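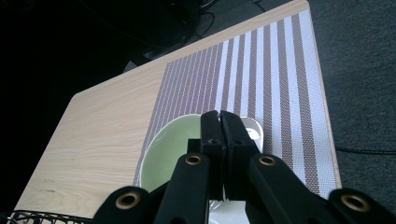 A pale green bowl on a striped woven placemat.

Setting a small table for one is one of my favourite five-minute jobs, and it doesn't take a cupboard full of gear! A mat, a bowl, something square to stand it on and a spot for the spoons will get you there. My own table came from a second-hand place in Numunwood, and every meal in the house seems to end up on it.

Start with the mat. Grey and white stripes are brilliant with a light wood top (crumbs hardly show), and I like mine over to the right so the other side stays free for a book or the mail. If a woven mat curls, roll it the opposite way and leave it for 30 minutes. 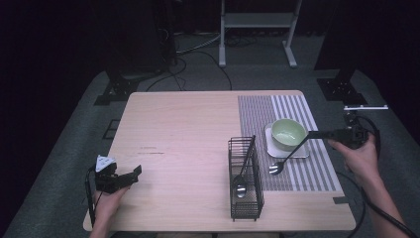

The wire mesh caddy, with a spoon inside and the bowl close by.

A mesh caddy is so handy. You can see what's in it, and a quick rinse under the tap gets rid of the dust that collects at the bottom. Stand spoons with the handles up so you're not grabbing the part that goes in your mouth. Up to 14 pieces is plenty for a small one, and after that it gets tippy. 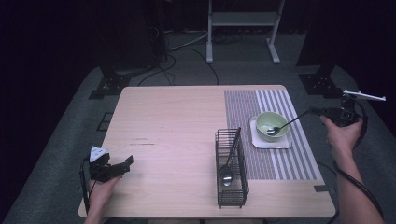
I move my caddy right up against the mat for soup nights, when everybody wants another spoon and the big serving one as well. Keep the heavy pieces toward the middle if you can. And do put a saucer under the bowl! It catches the drips, and a square one gives you a bit of corner to hold when you're carrying it back to the sink.
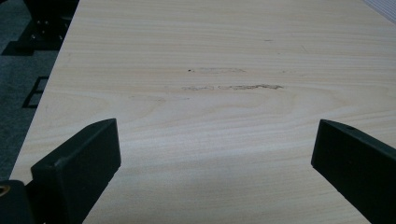 Scuffs on the tabletop

Try the gentle things first: a soft cloth, warm water and a drop of dish soap, rubbed along the grain. Still there? A little baking soda paste, very lightly, on a hidden patch before you go near the middle. Wipe it off and dry the whole top so you don't end up with a tide line. Old scuffs may only fade a bit, and a mat covers those beautifully.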